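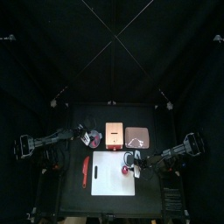 I updated Claritz on the evening of 23rd September, and when I loaded my world all the lamps in my greenhouse had gone out. So had the ones in the mine, the barn, and the long tunnel I dug between them in the spring when I should have been doing my taxes. The lamp blocks were still there. They had fuel in them. They just sat in their brackets giving off the dim blue glow that Claritz uses to mean "I'm not broken, I'm waiting for something."

I went to the changelog, as any adult would. It said:

"Fixed stuff. Improved lamps."

I have been playing Jeltia with mods for a long time, long enough to have opinions on fluid pipes, and I want to make a case that will sound small to anyone who doesn't. The changelog is the most important text a mod author writes. It matters more than the description page with its big banner, more than the wiki, and a great deal more than the pinned comment telling people not to ask when the next version is coming. Most authors treat it as the box on the upload form that has to have something in it before the button turns green.

Pimico, which is what I use to keep my mods in order, shows you that box in full. Click the little arrow beside an update and there it is, whatever the author typed at two in the morning. I went through the ones in my own list after the lamps died. There was "bugfixes." There was "see previous." (I saw previous. Previous said "hotfix.") One said only "oops," with no capital letter, attached to a file nearly double the size of the one before it. I would very much like to know what happened there. I run that mod. It's in my world right now, doing its oops.

The usual defense is that modding is free labor and I should be grateful. I am grateful! I have had more fun out of other people's unpaid evenings than out of anything I've bought in years, and if a mod author wants to quit tomorrow and take up pottery, they owe me nothing, including notice. But I don't think the argument covers this case as well as people want it to. Someone who spent three weeks rewriting how lamps get their power has already done the labor. What's missing is the sentence that says so. I'm asking for the last one percent, and I'm asking because without it the other ninety-nine arrives at my house in an unmarked van.

The lamps, I eventually learned, now need to be within seven blocks of a relay. Relays were added in the same update. It's a good system. You can switch a whole building on and off from one place, and the wiring looks better than the old kind, which looked like nothing because it didn't exist. I found this out from a reply to a reply to a complaint in a thread titled "lamps???" where a stranger explained it in two lines. Those two lines would have fit in the changelog box with enough room left over for a recipe.

It took me most of the night to put up relays. I enjoyed roughly the first hour of it.

The second defense is better, and I've heard it from people who write mods and whom I'd like to keep on good terms with. They say players don't read changelogs anyway. They've written long, careful ones, with headings, and the first comment underneath was still someone asking why their furnace had moved. I believe every word. I have been the furnace person. I've clicked "update all" with the calm of a man stepping onto an escalator and then gone online to ask what the escalator had done with my shoes.

Still, I don't think it follows. Most of us don't read changelogs the way most of us don't read the card in the airplane seat pocket. Nothing is on fire yet. We read them afterward, closely, with our lips moving, and that's when they earn their keep. The changelog is for the person standing in a dark greenhouse. It doesn't have to be entertaining or even complete. It has to contain the word "relay."

And we'd read more of them up front if they'd ever rewarded us for it. Readers get trained. Show someone "misc fixes" a few dozen times and they'll stop clicking the arrow, and then on the day you write THIS ONE WILL DELETE YOUR CHESTS in capital letters, you're shouting into a room that you emptied yourself. 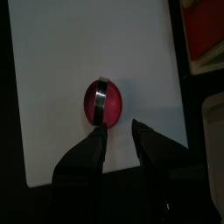
*Red knob, white panel.*

At the other end of the scale there is Issa. Issa is a library, meaning it does nothing you can see and can't be removed without half your mod list falling over. Its changelog is enormous. The last one I looked at ran to 1,478 lines, because it's generated from every change anyone made to the code, in order, with the notes the programmers left for themselves. It includes the line "undo previous." It includes, further down, "undo undo." There is a stretch in the middle where two contributors are plainly having an argument about indentation, and I read all of it and took a side.

As a historical record I wouldn't lose a line. As a thing to tell me whether I can safely update, it's as useful as "oops," and slower. Somewhere in there, between a renamed folder and a corrected spelling of "receive," is the change that stops old saves from opening. I know it's in there because old saves stopped opening. The authors would say, correctly, that it was documented. So was the demolition of Arthur Dent's house, and I'd thought we all agreed on how to feel about that.

What strikes me about the short ones and the long ones is that they come from the same place. Both are written facing the code. The author looks at the work, asks what was done to it, and writes down either everything or nothing depending on temperament. I'd like them to turn the chair around and ask what's going to be different for someone who opens a world they already care about. It's a separate question and usually has a much shorter answer. "Rewrote the entire rendering back end" may come out as "nothing, maybe a bit faster." "Changed one number" may come out as "your cows are gone."

There's a rule I'd propose if I had the authority to propose rules, which I don't, having never written a mod more complicated than one that made the sheep orange. Before anything else in the changelog, answer three things. Will my old world open? Will anything I've built stop working? Do I have to do something about it? If the answers are yes, no and no, you can type exactly that, then "fixed stuff," and I'll never complain again. I'd even welcome the "fixed stuff." It has a breezy sound once you know your cows are safe.

Pimico could help here. It already makes authors pick a game version and a category from a menu, and it won't let an upload through until they've sworn that it isn't a virus. One more checkbox marked "this changes existing worlds" would do more for me than the redesign they brought in last October, which mostly moved the update button to where the search bar used to be. Put a small yellow flag next to the ticked ones. Make "update all" skip the flagged ones until I've opened the arrow. I'd grumble, of course, and I'd probably write an essay about checkboxes.

People would lie on it, or forget, or tick it every single time to be safe. I've thought about that one and I don't have a fix. An author who ticks it every time is the same as an author who writes "BACK UP YOUR WORLD" at the top of every release, including the one that only added a French translation. After a while you picture them saying it in their sleep. I suppose I'd still take the cautious one over the silent one, though my backup folder now takes up more space than the game and every mod put together, and I couldn't tell you which copy has the good barn.

I should say, to be fair to Claritz, that the next version came out a few days later and its changelog was four times as long. It said: "Fixed relays. Improved lamps. Changed relay range. Sorry." It didn't say to what. I've been out with a stack of torches since dinner, walking away from a relay one block at a time and looking back over my shoulder, and so far the greenhouse is still lit.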